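Cordones, hormas y otras cosas que miro antes de comprar

13/9/26

Llevo casi un año caminando al trabajo. Son 57 minutos de puerta a puerta si no me paro en la panadería de Wouters, y casi siempre me paro. Empecé porque cambiaron el recorrido del autobús y la alternativa era un transbordo en la plaza con una espera larga. Ahora el autobús ya ha vuelto a su ruta de antes y sigo yendo a pie.

El primer mes lo hice con unas botas de montaña viejas. Error. Pesaban demasiado y en la oficina pasaba calor. Luego probé unos zapatos de vestir con suela de goma que me recomendó Nele Geerts, compañera de planta, y me duraron hasta noviembre, cuando se despegó la puntera izquierda. El zapatero me pidió 30 euros por arreglarla y le dije que sí. Quedó bien, pero para caminar a diario no los he vuelto a usar.

De todo eso saqué que el pie se hincha por la tarde y que conviene probarse el calzado a última hora. También que media talla más me va mejor, sobre todo en verano, y que los calcetines gruesos hacen falta menos días de los que yo creía.

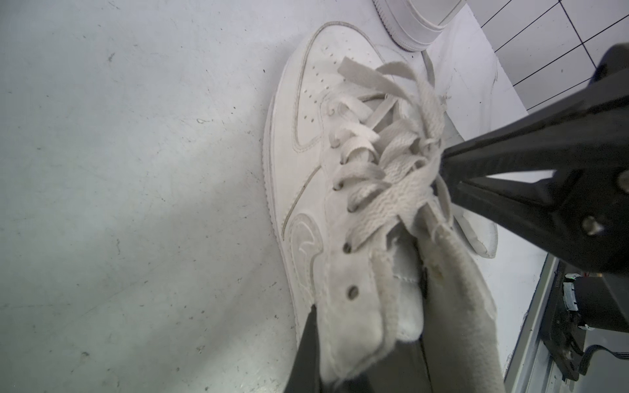

La atadura me ha dado más trabajo que las suelas. Durante años até todo igual, con el nudo que me enseñó mi padre, apretando desde el último ojal y sin tocar el resto. El resultado era presión en el empeine y el talón suelto. Ahora, al llegar a casa, aflojo la fila entera y dejo los cordones como caigan, hechos un lío de lazadas, igual que en la zapatilla blanca de la foto. Por la mañana los voy tensando desde la puntera, cruce a cruce, y tardo 2 minutos más. Los planos me aguantan el nudo mejor que los redondos, que se me soltaban antes de llegar al puente.

Humaira Sandhu me preguntó en los comentarios de la entrada anterior por el cuero blanco en invierno. Yo lo limpio con un paño húmedo y jabón neutro, y lo dejo secar lejos del radiador. Para la sal de las aceras, un poco de vinagre rebajado con agua. No uso espráis.

Sobre cuántos kilómetros dura un par, no me atrevo a dar una regla. Adelino Mendes, que corre, cambia a los 800. Caminando creo que se puede estirar bastante, pero yo miro el desgaste del talón derecho, que es el que arrastro.

El mes que viene quiero probar el camino largo, por la orilla, hasta el cruce de Bellach. Si no hay mucho barro, subiré el recorrido con los tramos de cuesta marcados.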